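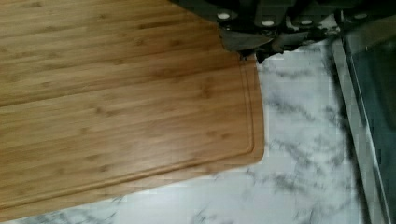

I gave up the car in January. The lease ran out and I decided to see how long I could go without signing another one. It's been long enough now that I can say what it's like.

The money part is easy. Between the payment, insurance and gas I was spending 1479 dollars every 2 months, and I drove mostly to work and to the grocery store. Now I take the number 4 bus, which stops two blocks from my door and runs until about 10 at night. It doesn't run late enough on Sundays, and I've written to the city about that. 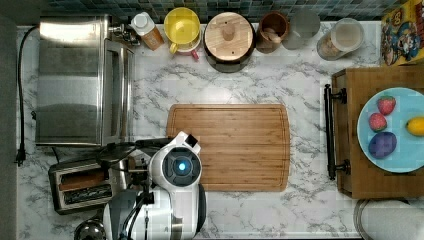
Groceries took the most getting used to. I used to do one big trip and fill the trunk. Now I go three times a week and buy what fits in a backpack. I bought a folding cart from Konness and took it back after the wheel came off on the curb outside the bank. Heavy things like rice and cat litter I save up for, and Kaiwen Luo from upstairs takes me along when he drives to Bukia. I pay for his gas and he complains about the parking.

I walk more than I expected to. My old shoes wore through at the heel by spring. I also know my neighborhood better - the shoe repair place on Cao Street, for one, which I must have driven past for years.

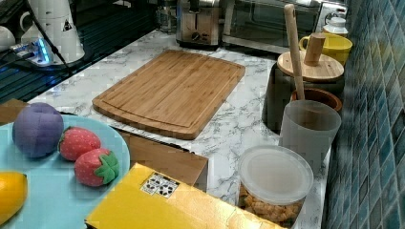

Bad weather is bad. In February I stood at the stop in sleet for most of an hour and came close to calling the dealer the next day. My sister Lanying Long says I should rent a car for the winter months and quit being stubborn. She may be right. I looked up monthly rates and they were higher than my old lease payment, so I haven't decided. I'll look again in the fall, and before then I need to find a better raincoat.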